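Fomstead Desktop Set-Up Guide
Section 4: Opening the case and swapping the hard drive

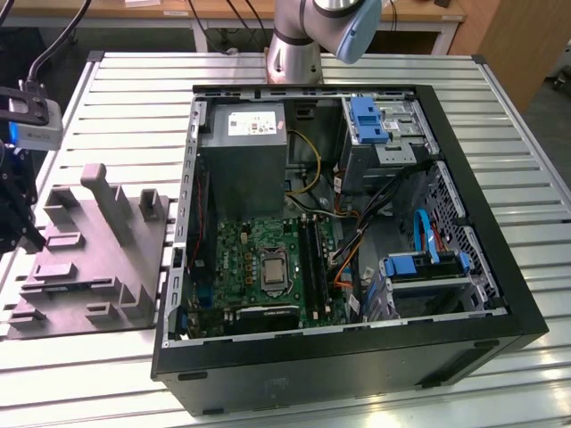 Fig. 4. Tower on its side, side panel off. Hard drive caddy with blue rails, lower right.

Read the whole section once before you pick up a screwdriver. Takes ten minutes if you don't lose a screw.

Before you start

Back up first. Shut down from the menu, not the button. Power cord out of the wall, then everything else out of the back — monitor, keyboard, network, speakers. Hold the power button in for a few seconds with the cord out. Take off rings and bracelets.

You need: Phillips screwdriver, small dish for screws, wrist strap, the new drive still in its bag.

CAUTION: Never open the power supply. That's the gray box with the white label. Nothing in there for you to fix, and it can hold a charge after unplugging.

Opening up

1. Lay the tower on its side, removable panel facing up. Clear bench, good light.

2. Undo the panel screws at the back. Into the dish. Slide the panel back and lift it off. Stand it somewhere you wont step on it.

3. Clip the wrist strap to bare metal on the case. Painted metal is no good.

4. Take a phone photo of the cables. Do it even if you think you'll remember.

Taking the old drive out

5. Find the drive in its caddy. Blue plastic rails, in its own bay. Don't mix it up with the big metal cage up top by the power supply — different bay, different latch, leave that one shut.

6. Pull the data cable first. Bright blue SATA cable on this model. Grip the plug, never the cable. Some plugs have a little metal clip, press it in before you pull.

7. Pull the drive's power plug the same way. It can be stiff. Wiggle end to end, not up and down.

8. Squeeze the rails together and draw the caddy out. If it sticks, check for a cable caught behind it. Don't force it.

Note: Move loose wires aside with a finger if they're in your way. Don't unplug them. Stay clear of the processor and the memory slots, nothing in this section touches either.

Putting the new one in

9. Fit the new drive in the caddy, connectors facing the same way as the old one.

10. Slide the caddy back in untill it clicks on both sides. One click is not enough.

11. Power plug, then data cable. Both are L-shaped and only go in one way.

12. Check against your phone photo. Check the dish. Panel on, screws in, tower upright.

13. Reconnect everything, power cord last.

If it won't start or the drive doesn't show up: shut down, unplug, open up again, reseat both drive plugs. Still nothing — call the Fomstead help line, extension 615, ask for Antigoni Nikolaidis or Erhan Akbulut. Closed Wednesday. Quote part 2838 if you bought the drive from us.

Adding memory is in Section 5.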